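Right, you've got the Plevetti match tracker out of its box and the battery's charged, so we can get on with pairing it and setting up your first match. I've done this for every player in my Sunday side (and redone it for the ones who skipped bits), so this is the order I'd go in.

## Pairing the tracker

1. Open the Brilleo app on your phone and turn Bluetooth on.
2. Hold the tracker's side button until the light blinks blue.
3. Tap **Add tracker** and pick yours from the list.
4. Type in the shirt number of whoever will be wearing it. I'm number 10, if you ever see me puffing about in midfield!

**Note:** pair one tracker at a time. If two are blinking together the app grabs whichever it likes, and you'll have your goalkeeper's runs down as your winger's.

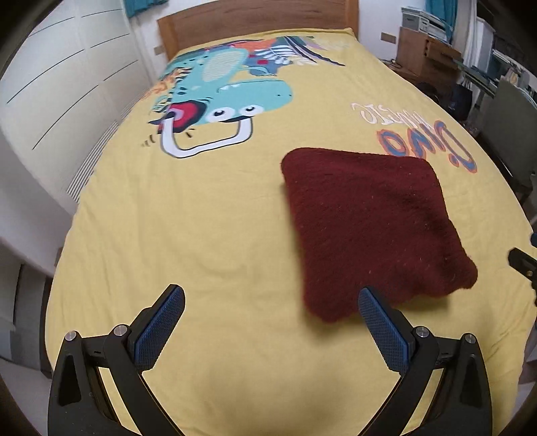 *Plevetti Set-Up Guide · Issue 13 · p. 43*

## Marking out your pitch

The app needs to know where your pitch is before it can draw a heat map, and it only takes one slow walk.

1. Stand on a corner flag with the tracker in your hand and wait for the light to go solid green.
2. Tap **Start corner**.
3. Walk along the touchline to the next flag, stop, and tap **Next corner**.
4. Carry on until all four are in, then tap **Save pitch** and give it a name.

We play at Chang Park, where two pitches sit side by side, so I've saved ours as "Chang far side". Do the walk again in September if your ground gets re-marked over the summer, as ours always does.

**Caution:** don't do this under the stand roof or right beside a tall fence. The signal wanders, and so will your touchline.

## Wearing it

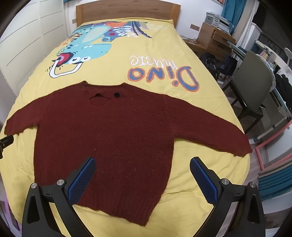 The tracker sits between the shoulder blades, in the little pocket of the Branix vest, with the light facing outwards. Lay the vest out flat first so you can see which side is which, front up, neck away from you and hem towards you, the way that maroon jumper is on the yellow duvet. Then turn it over, slide the tracker into the pocket and press the flap shut. Check the neck and front while you're at it: a hole like the one in the jumper means it's time for a new vest, as a torn one lets the tracker bounce about.

**Caution:** take the tracker out before the vest goes in the wash. Yes, I have done it.

## Recording a match

1. Press the side button once as you walk out. One buzz means it's recording.
2. Press it again at half-time and once more for the restart.
3. After the final whistle, hold the button until you feel two buzzes.
4. Open the app near the tracker and let the match copy across.

The tracker stores 1,000 minutes before it starts writing over the oldest games, so there's no rush to do step 4 in the car park. If the copy stalls, close the app, open it again and tap **Resume**.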